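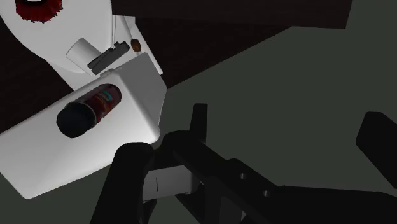 The shared workshop in Rildale opens to visitors twice a year, once in March and once at the end of summer. I went on 2018-09-02, mainly for the household manipulation build in the back bay. Entry is through the loading door on the Viklund side. Parking is behind the timber store.

The build runs entirely in simulation at present. Two members share one desktop machine, a secondhand Eltevard tower with a replaced power supply, and a rack shelf of drives. The task is set in a bathroom: pick up a small item, lift it, put it somewhere else. Fixtures and props come from a free model library. Scale was the first problem. Several props arrived in inches and had to be converted by hand, and two had collision meshes that did not match their visible shape.

The members log every run in a plain text file. At the time of my visit it held 884 runs, of which 147 had been marked for review. A run takes around 126 seconds on the tower with rendering switched on. They turn rendering off overnight.

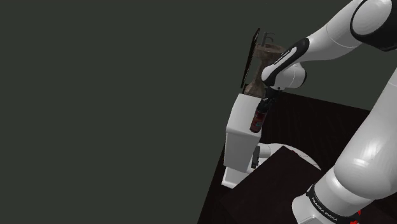
Grasp approach was the subject of the longest discussion at the bench. The first controller came straight down from overhead and closed on the middle of the object, a method that suits boxes on a table. For small cylinders the group now tests grasps near one end. The arm model is a Franka Emika, and with the gripper closed on the upper end of the dark red container, the container hangs at a tilt with its lower end toward the left. A tilt of that kind has to be carried through to the placing step, so the planner reads the object pose again after the lift. The earlier version assumed the pose was fixed from the moment of contact.

Friction values are still guesses. The config file lists a single coefficient for all props, ceramic and metal alike. I asked about measuring real samples, and was shown a spring scale and a tilting board under the bench. The board is hinged plywood with a protractor screwed to one side.

The other stop was the Fornell room, where a CNC router was being fitted with new limit switches. It was powered down for the day. The wiring diagram was taped to the enclosure and was legible, with wire colors noted.

Members of the simulation group have 288 more runs queued with the revised planner. The log can be copied from the workshop server on request. Bring your own drive.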